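Backdrops and Display Lettering: Revised Guidance for Shared Rooms

Adeyemi Center Newsletter
Facilities and Displays
Friday, September 4, 2026

The Displays Office has completed its review of the fabric backdrops and cut-out lettering used in the shared rooms at the Adeyemi Center. The revised guidance applies to all groups that hang cloth, put up lettering, or borrow display materials from the Dakska storeroom. It replaces the loan sheet issued in July, copies of which should now be recycled.

Requests for display materials have grown steadily. The storeroom recorded 323 loans over the last program year, and the majority were for plain cloth in black or gray. Large foam letters were the second most requested item. Both are simple to use, and both come back damaged more often than they should.

Hanging the cloth

Black fabric remains the standard choice for a backdrop in the Grunuvlow wing. It hides wall fittings and gives pale or bright lettering a good ground to stand against. The cloth should be hung from its top edge with the small clips supplied in the loan bag. Pins and staples are not to be driven through the hem. A hem that has been stapled tears at the next hanging, and the office is no longer able to replace torn lengths from its own budget.

Groups may decide for themselves whether the cloth is to be pulled flat or left in loose folds. A flat backdrop suits small print and photographs. For a name or title in large letters, folds are acceptable, provided the letters are pinned where the fabric gives them enough support to stay upright. Cloth that has been stored folded will show creases. Members who want a smooth surface are asked to collect it a day early and hang it overnight. Steaming is permitted on the heavier lengths only, which carry a white tag at the corner.

When a backdrop is carried around more than one side of a space, the top edge will seldom meet the ceiling evenly, and a section of wall may be left showing. This is not considered a fault. The overhead lights must be kept clear, and no cloth is to be raised to cover a fixture or draped from one.

Lettering

Foam letters may be borrowed from stock or cut by the group. Letters cut by the group should be planned with the wall in mind. Soft colors such as peach and pale yellow-green read clearly against black, as do bright yellow and light blue. A border in white or in a darker shade of the same color helps the outline of each letter, particularly under ceiling lights. Narrow letters, and the capital I above all, can be lost beside wide ones and benefit from a little extra space.

Titles of more than one word are best set in rows, with the word that matters most given the larger letters. The "Fast UMI" lettering follows this arrangement, with "Fast" in the upper row and a larger "UMI" in the row below it.
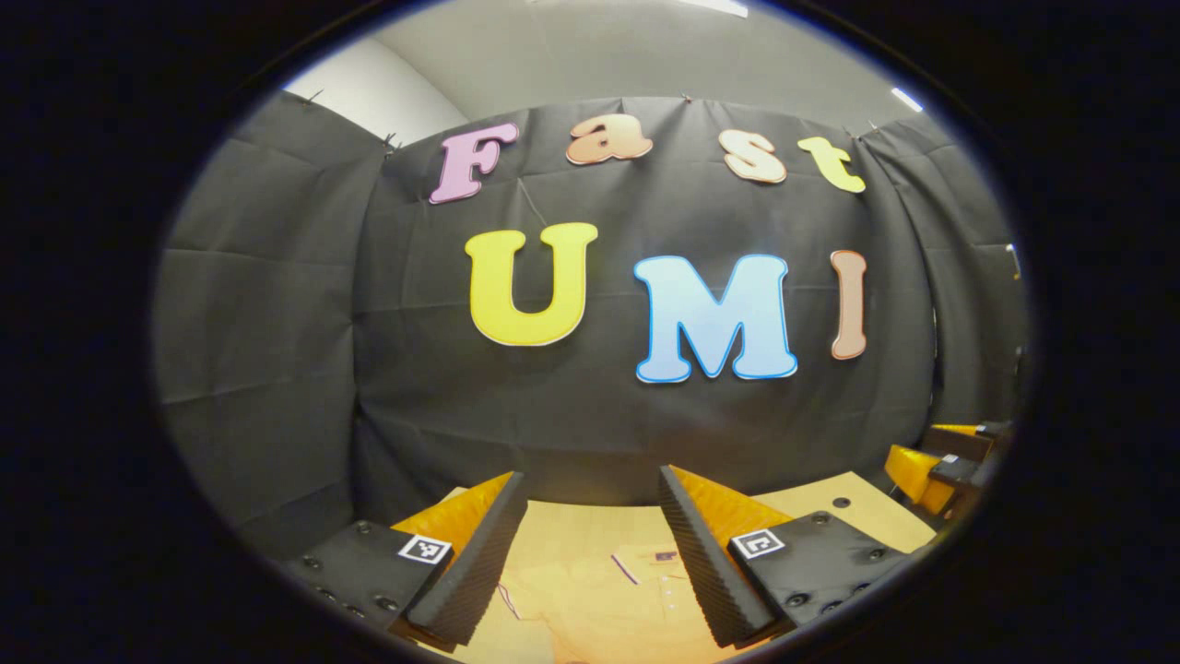 Hauwa Haruna has written to ask that the office say something about spacing, having found that her own group's title looked even on the floor and crowded once it was on the wall. She recommends laying the letters out on a spare length of the same cloth, stepping back to the far side of the room, and making changes there before anything is pinned. She adds that the gap between an F and an a will nearly always need to be closed up by hand, whatever the ruler says.

The office supports this advice and has added it to the loan sheet. A spare length of black cloth will be kept on the lower shelf of the storeroom for this purpose. It is not to be taken from the building.

Pinning and removal

Letters should be fixed with the long, fine pins from the loan bag, entered at a slant from the side of the foam so that the head does not show on the face. Wide letters need a pin near the top and another toward the base. Adhesive tape, hot glue, and hook strips are not permitted on center fabric. Residue from tape was the most common reason for withdrawing cloth from use in the past year.

Remove the letters before the cloth is taken down. Letters left in place bend at the corners when the fabric drops, and foam that has been creased does not recover. Pins are to be returned to the tin and the tin closed. Ladi Tamuno, who manages the storeroom, will accept a short count of pins if the group reports it at the desk, so that the floor can be swept with a magnet before the room is used again.

Storage and labeling

Groups that wish to keep a set of letters at the center may now do so for one program year. Sets should be stored flat in a labeled sleeve with a sheet of tissue between pieces. The label should give the full wording of the title, the name of the group, and the name of the person who may release the set to others. Unlabeled sets found at the end of the year will be added to general stock.

Sleeves are available from the storeroom in two sizes. The larger accepts letters up to 800 millimeters tall. Anything taller must be stored by the group elsewhere, as the shelving will not hold it without bending.

Backdrop cloth is to be rolled on the cardboard tubes and not folded. Clips should be removed first and placed in the loan bag. Damp cloth must be left over the drying rail in Room 1122 and reported to the desk, even when the dampness is slight.

Loan periods

The standard loan period is now 30 days for cloth and for stock lettering. Extensions may be requested once, in writing, before the period ends. Groups that hold a weekly booking in the Grunuvlow wing may leave a backdrop in place between sessions if no other group is booked in the same room. The booking sheet on the door should be marked accordingly.

Materials bought through the Clurus display grant remain subject to the separate terms of that grant and cannot be lent to outside groups. They carry a green label.

Help with layout

Morenike Adeleke will hold a short session on cutting and edging foam letters in the ground floor workroom later this term. Members should bring their wording on paper, at the height they intend to use. Foam sheets and blades will be provided, and cutting mats are to be shared. Places can be reserved at the front desk.

Questions about the revised guidance should be addressed to Babatunde Ajayi at the Displays Office. Printed copies of the new loan sheet are in the rack beside the storeroom door, and a copy will be placed in each loan bag as it is issued.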